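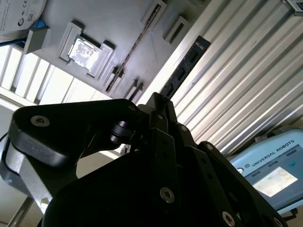

2 min read

Cleaning out an old desktop computer

Household tips from the Sindthorpe workshop page, by Aslak Hovland

Dust is the main reason an old desktop gets loud. The fans spin faster to move the same air, and a machine that was quiet in the den starts to sound like a hair dryer. You can fix most of that in an afternoon with things you already have.

Pick the place first. A garage or covered porch is good. Don't do this in the kitchen, and don't do it on carpet. February air in a heated house is very dry, so if you get a shock off every doorknob, wait for a damper day or work somewhere with a bare floor.

What to have on hand:

A Phillips screwdriver, medium size
A can of compressed air, or a small electric blower
A soft paintbrush, one inch, never used for paint
Cotton swabs and rubbing alcohol
A muffin tin for the screws
A flashlight

Shut the computer down, switch off the power supply at the back and pull the cord. Then hold the power button in for a few seconds. Unplug everything else and lay the case on its side. Most side panels slide toward the back once two screws are out, though some have a latch. 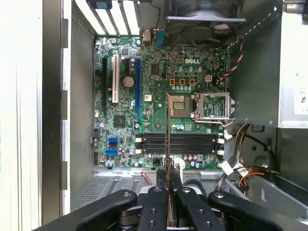
Dell board with its slots and coin-cell battery in view.

Touch bare metal on the case before you reach in, and do it again whenever you've walked away and come back.

Start with the fans. Hold the blades still with a finger or a swab while you blow, since a fan spun hard by compressed air can wear out its bearing. Keep the can upright. Tip it over and it spits cold liquid, which you don't want on a circuit board. Short bursts work better than one long one. Brush the grilles from the inside, then blow outward.

Add-in cards can stay where they are if they're clean. If one has to come out, remove its screw, release the catch if there is one, and pull straight up by the edges. Wipe the gold contacts with a swab barely damp with alcohol and let them dry.

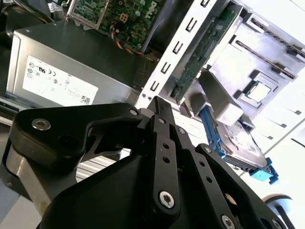
Inside an open desktop case.

Leave the power supply closed. Blow through its vents from the outside and stop there. It can hold a charge long after the cord is out.

If the clock resets every time you unplug the machine, the coin battery on the board is probably flat. Take the old one to the store with you to match the number - and note which side faced up.

I keep a Nudent brush for the tight spots. It has short, stiff bristles and gets between fan blades well. A clean old toothbrush does nearly as much. The blower is a Vik, bought used, and I run it on low.
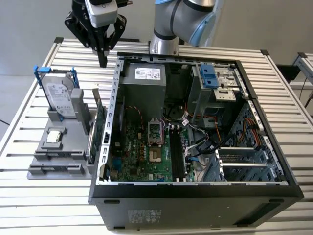
Before the panel goes back on, check that no cable is resting against a fan and that every plug you touched is pushed all the way in. Count the screws in the tin. Then connect just the power, monitor and keyboard and start it up. A steady hum is fine. A ticking noise usually means a cable has drifted into a blade, so shut down and look again.

Once a year is enough for most homes, twice with a long-haired dog. Raising the case a few inches off the floor helps too - I used an offcut from the Drarnov shelf.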